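A Visit to the Robot Open Day in Zustidbridge

Every November the Grakico workshop opens its doors to children and their families. You can come and see how people teach a machine to pick up a bottle and put it on a shelf. For you this is easy. For a robot it is a long lesson!

First, a person does the work by hand with a tool called a gripper. It has two fingers, and they close from the left and the right like your thumb and one finger. A small camera on the tool records everything.

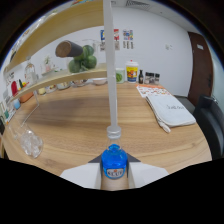

Why doesn't the robot just try by itself?
At the beginning it doesn't know what a good grip is. It would squeeze too hard or miss the bottle. So it learns from people first, and later it practices alone.

The robot at the workshop is called Mabaso. Before it could do its first shelf, it needed over 3000 recordings from people. Glass bottles are difficult for it, because light goes through them and the edges are hard to find. 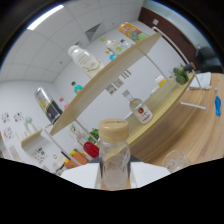

Caps are difficult also. Some are wide, some are thin, and the robot must not pull on them. It is better to hold the body of the bottle – this way the bottle does not slip so easily.

How to try it yourself

1. Wait for your turn behind the yellow line. Children from 8 years can use the gripper.

2. Hold the handle with both hands. Move slowly to a bottle and keep it between the two fingers. 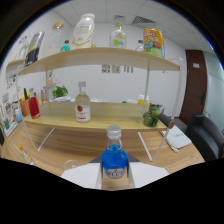 3. Lift the bottle a little and put it on the shelf. Open the fingers only when the bottle stands well.

If something falls, don't worry. The helpers keep these recordings too.
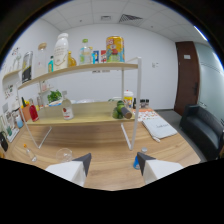 After your turn you can go to the next room, where Mabaso works on its own shelf. It is slow and it stops often to think. The show starts at 2 in the afternoon. Bus 53 stops in front of the door, at Stiselo Square.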